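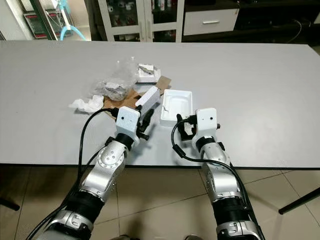 Setting the rest position of the two arms

Huvholm shared workshop, build notes, part 2

Before running the Plulisell sorting routine, members must set a rest position for each arm. Switch on the controller and wait until both arms hold steady. Guide the left gripper over the cardboard and save the pose, then repeat on the right beside the white tray. Leave slack in each cable – a tight loop will pull at the wrist. Set the speed limit to 315 and save the file. 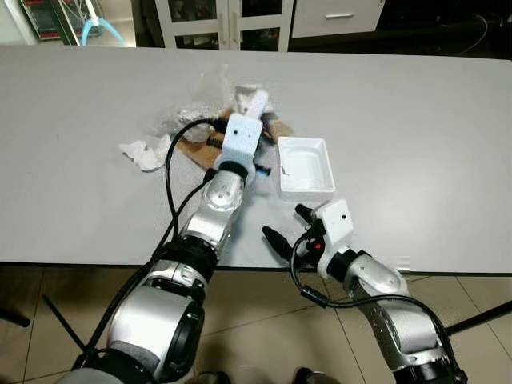
Yatsenko: Does the limit have to be entered again after a restart? Mine went back to 900 in November.

It does. Enter it again before the first run.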